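Ticket for an open container, lawyer or no lawyer?

plondton_pete
11 Aug 2019
So I got cited for an open container outside the Menum show (one can, half full, not even mine!!). The ticket says I can pay $220 or go to court in October. My roommate says just pay it. Do I need a lawyer for this?

gravelroad22
Just pay it. I had the same thing in college and it never came up again.

Nolte_Mom
Please don't just pay it! Paying is usually a guilty plea, and then it's on your record. My son paid his and had to explain it at two job interviews. Call somewhere that does a free consult first.

gravelroad22
A lawyer could run him 1,000 bucks over a can of beer though. Come on.

brikari_bill
Depends where you are. I went to court by myself, wore a decent shirt, asked the prosecutor about a diversion deal and was out in 20 minutes. Paid a fee, stayed out of trouble, case dismissed.

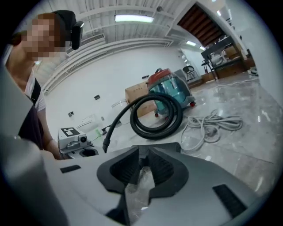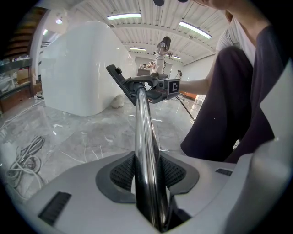 Anyway, get there early, and ask before your name gets called. Once you're up in front of the judge it's a lot harder to work anything out. Bring the ticket too, I left mine in the truck and had to run back.

Nolte_Mom
Still say talk to somebody first, Bill. Not every county offers that.

plondton_pete
OK, not paying yet. Calling the clerk tomorrow to ask about diversion, will post what they say.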